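Workshop diary, Wollmont
Tuesday, October
Entered by the build lead, bench two

The workshop was opened at 9.15 and the heating was found to be off again. The first half hour was given to moving stock from the delivery shelf and to reading through last week's entries, two of which had been left unsigned. They have now been signed.

The parcel from Fevwood had arrived overnight. It contained the replacement cable ties, the spare gripper screws and the second length of aluminium extrusion, which was cut to the wrong size. The order form has been checked and the error was ours. The piece is long enough to be cut down for the shelf above bench four and has been put aside for that purpose. A fresh length has been ordered.

Work on the two arms began at 10. The left arm had been reported as slow to return to its rest position, and the fault was traced to a cable that pulled tight whenever the elbow opened fully. It was released, given more slack and tied again further along the link. The arm was then run through 200 empty cycles with no load in the gripper. It returned to rest each time. The right arm was run through the same number and stopped once, at cycle 189, with a fault on the wrist motor. The motor was allowed to rest, the connector was reseated and the run was started again from the beginning. It was completed without a further stop. The connector should be regarded as suspect and a new one has been added to the Fevwood list.

The control program, which we call Tanui in these pages, was moved to the newer settings before the midday break. The main change is a lower speed limit when the two grippers are close to each other. The old limit was chosen in the spring, when only one arm was fitted, and it had never been reviewed. The lower figure makes the whole routine longer, and there was some disagreement at the bench as to whether this could be accepted. It was agreed to keep it until the end of the month and to compare the records then.

Dish handling was taken up after lunch. The routine under test is the mug routine: the left gripper holds the mug by its handle over the wire rack while the right gripper comes in towards the rim. The plates and bowls remain in the rack throughout, so that the arms have to work above a full load. It is the closest we have come to the conditions of an ordinary kitchen.
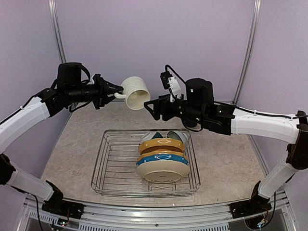

Why is the mug held by the handle when the body would give a larger surface to grip?

The handle is thin enough for both fingers to close on it fully, and the same closing distance can be used each time. A grip on the body would have to be set again for every mug of a different width, and a hard glaze gives the fingertips little to hold.

The question was raised again during the afternoon and the reply above is entered so that it need not be argued a third time. It should be added that the handle grip has a weakness of its own. The mug is free to turn a little between the fingers, and any turn upsets the approach of the other arm. Rubber pads were proposed. A strip of the Wostar sheet left over from the drawer project will be cut and tried on Thursday's session, if the adhesive can be found.

Three matters were noted for attention. The wrist cables hang lower than they should and could in time catch on a plate. The handover position is stored in two separate files, and these must be brought into agreement before anyone alters either of them. The emergency stop button is still at the far end of the bench and must be moved to within reach of the operator's chair. The last of these is to be done first, and no unattended runs are permitted until it has been.

The target for the month remains 400 recorded attempts at the mug routine. Progress towards it has been slower than was hoped, chiefly on account of the wrist fault, and the evening session will probably have to be extended. Members wishing to use bench two for other work are asked to write their names on the sheet by the door and to leave the arms and the rack as they find them.

I will admit to some private satisfaction at the state of the left arm, which has been a trial since it was built. The sound of it has changed as well — the dry click at the shoulder has gone, though nothing was done to the shoulder. I have written this down in case it comes back.

Power to both arms was switched off at 5.40. The extrusion offcut is under bench four, marked in pencil.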